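Gintarė Siliņa
August 10, 2022

1/ Drove back from my aunt's with a wardrobe's worth of coat hangers in the boot and 132 kilometres of other people's villages ahead of me. A thread about roads, mostly. Mute as required.

2/ Costel Obradović, who has been my passenger for most of my driving life, holds that a journey is something you get through with a podcast. I hold that it's something you get through with the window down, complaining about kerbs. We compromised on silence and a bag of crisps.

3/ The motorway would have saved us half an hour. The motorway also has the services at Plitar, where I once paid for a cheese roll in what felt like instalments. So, back roads.

4/ First village: speed bumps. Second village: speed bumps with flower tubs. Third village: flower tubs with no speed bumps, which somehow frightened me more.

5/ We got stuck behind a tractor for long enough that I started to have opinions about its mudguards. When it finally turned off, the driver waved. I waved back like someone seeing off a ship.

6/ My favourite sort of road, if anyone's asking (no one is, it's my thread), is the last bit before a village. You've had fields and fields, then the trees get big and suddenly there are roofs at the end of it. Everybody's shoulders drop. Even Costel put the crisps down.

7/ Big old trees right beside the tarmac, shadow lying across both lanes, houses waiting at the far end. I'd put up with a lot of tractor for that.
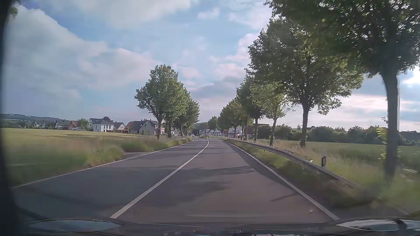
8/ Points of interest, for those who like that kind of thing: a guardrail with long grass going tan behind it, little white flowers by the foot of the big tree, and a bend to the left with its own small island of grass. I do enjoy a traffic island that's been allowed to be a lawn.

9/ The light on these stretches is a menace, mind you. Sun, shade, sun, shade, visor down, visor up. I drove half of it pulling the face my gran used to pull at the gas bill.

10/ Costel asked why anyone would plant trees that close to a road. I said shade for horses. He asked if I knew that or had just said it in a confident voice. We moved on.

11/ (If someone does know about roadside trees and horses, please tell me, but gently, and preferably in a way that lets me have been right.)

12/ Stopped in Munow for coffee. Population 2,331 according to the sign, all of whom were in the bakery. The plum cake was excellent and the coffee tasted as if it had been described to the machine over the phone.

13/ A woman at the next table told us the road used to be cobbled right through and you could hear the milk lorry coming before you could see it. She said it as if tarmac had been a personal disappointment. I had a second slice out of respect.

14/ Left Munow by the wrong road. The satnav said nothing for a full six minutes and then suggested a U-turn in the tone of a teacher who has waited for you to notice.

15/ The wrong road was lovely, I should say. One pond, one horse in a coat (in August?), and a sign for fresh eggs pointing into a hedge.

16/ I've driven this way in December too and it's another animal altogether. Bare branches, wet leaves stuck to everything, and those black-banded white posts at the edge become your closest friends. I have thanked them out loud.

17/ Small plea to whoever is in charge of such matters: leave the verges shaggy. Trim what you need to so people can see round the corner, then go home and have your tea. The long grass is doing no harm to anyone.

18/ Final tally: one wrong turn, two slices of cake, zero podcasts. The hangers rattled the whole way and I now hear them when I close my eyes.

19/ Costel would like it recorded that he offered to drive. He offered as we were turning into our street.

20/ Same trip back in a fortnight, to fetch the actual wardrobe. Tips on roof racks welcome. Tips on motorways, no thank you.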